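Stikia mixed snack box: review

Stikia sells its snack box in two sizes. I bought the smaller one from the Fundau shop for a family get-together in December, and have since ordered it again. Both boxes were paid for with my own money.

The box
It's a plain brown corrugated box with no printing on the inside. The weight on the label is 394 g. Mine came taped along the top seam only and nothing inside was crushed. The flaps fold back far enough for the box to stand open on a table, so you can serve straight from it. I put it out on the green gingham cloth we use for parties and people helped themselves.

What you get
The contents change a little from box to box. Both of mine had a mix of chocolate bars, puffed-grain bars and small sweets. Everything is wrapped separately, so what's left over can go back in the box and be kept. The puffed-grain bar has a clear wrapper with Chinese printing along it. There is an ingredients sheet in English folded under the lid, in fairly small type. The sheet lists the allergens for each item, but you have to match them up by the colour of the wrapper, and two of the descriptions were close enough that I had to check twice.

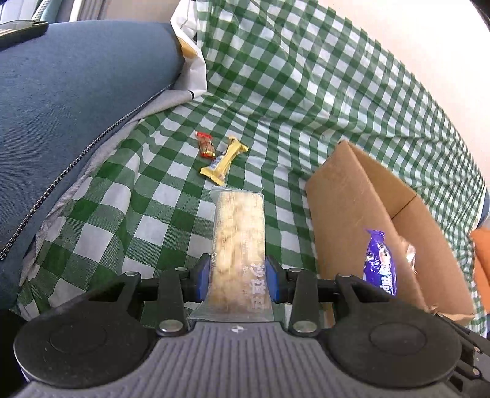

Taste
The puffed-grain bar is the best thing in it. It is light, crisp and less sweet than I expected, and it breaks cleanly if you want to share one. Each bar is 187 kJ according to the sheet. It does shed crumbs, so have a plate handy.

The chocolate bars are decent. They are on the sweet side and softer than a supermarket bar, and I would keep them away from a radiator. The small sweets with twisted ends are chewy and stick to the teeth. Children liked them more than the adults did.

I also tried the Prornska box last year. Its chocolate was better but it had no grain bars at all, and half of it was boiled sweets.

Price and delivery
I paid £8 for the box, plus postage. Delivery took two days the first time and rather longer the second. Fundau will only refund unopened boxes, so a missing item has to be reported with a photo. I haven't needed to do this.

Would I buy it again?
Yes, for a party table or to split between lunch boxes. For a present I'd want something with a smarter outside. A contents list on the shop page would help too, as at the moment you are told only that it is "mixed". 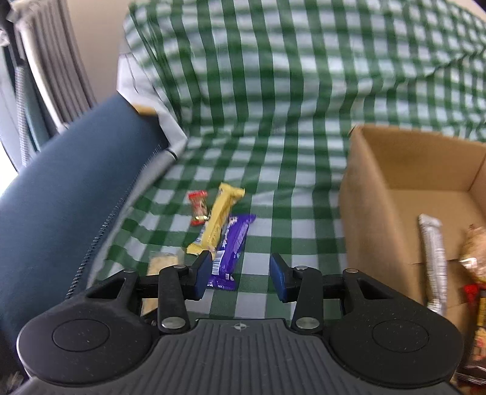
Arellano, March 2024

Update: I've now opened the second box. It had fewer of the small sweets and more chocolate, and the grain bars were just as fresh. The best-before dates were all several months off. The price hasn't changed, though postage has gone up slightly. My rating stays at four stars out of five.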